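Altemer lost property program

The Altemer lost property program is a workplace automation project run by Altemer, a building services company, in the staff areas of the office blocks it looks after. Its stated aim is to have machines put away, fetch and return the small belongings that office workers leave behind, chiefly umbrellas. The program is best known inside the company for having produced more job descriptions than it removed.

Background

Before the program, each building had a front desk attendant who kept forgotten items in a cupboard and returned them to anyone who could describe them with a straight face. Altemer's internal review recorded 2203 items handed in across its buildings in a single year, of which 374 were umbrellas. The review concluded that attendants spent too much of their day walking to and from the cupboard. The attendants, when asked, said the walk was the part they liked.

Declan Donnelly, then head of site operations, proposed that the work be given to a mobile machine with two arms, and that existing staff lockers be used for storage. The software was bought from Imureo and given the name Ravik.

Method

Ravik learns from demonstrations. An employee performs a task with a pair of hand-held gripper fingers, and the movements are recorded by following the printed markers on the cubes at the base of each finger. The task list for the first phase had 300 entries, including opening a locker, putting an item inside, taking it out again and closing the door without trapping a sleeve. Each was to be shown 200 times before the software was considered to have been told.

Umbrellas take up an outsized share of the list. A folded umbrella is long, slippery and inclined to swing, and a gripper that holds it too near one end will present it to the locker sideways. Demonstrators are taught to lift it upright and steer the tip in first.
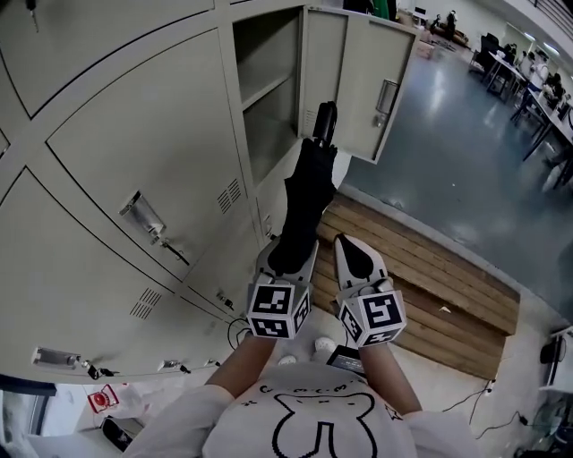 A folded black umbrella held in one gripper finger, pointed toward an open locker compartment.

Effect on staff

The attendants were retrained as demonstrators, a post one grade higher than their old one. In practice they now put away umbrellas for most of a shift, where previously they had done so a few times a day. Several have reported opening their own kitchen cupboards with unusual care.

Benedita Tavares, who moved from the front desk to demonstration work in November, wrote in the staff newsletter that the hardest adjustment was to the loss of her fingers. "I have had ten of these all my life and was quite good with them," she wrote. "Now I have two, and they get performance reviews." She also noted that the new job came with better hours and a chair she was hardly ever in.

Other changes were less expected. Office workers who had collected their things with a short chat were asked to fill in a form – the form proved unpopular, and many simply bought another umbrella. Altemer counted the drop in claims as a gain in efficiency until the lockers filled up. A part-time position was then created to empty them.

The staff association did not oppose the program but asked for limits on repeated wrist movement, rotation between tasks, and a written promise that demonstrators would not be judged against the machine they were teaching. The first two were granted at once. The third was granted after a meeting whose minutes run to a single line.

Reception

A study commissioned from the consultancy Politis, delivered on 2020-08-20, found that demonstrators were more satisfied with their pay than the attendants had been and less satisfied with their conversations. It recommended keeping one person at each front desk. Altemer accepted the recommendation and advertised the role as a new one.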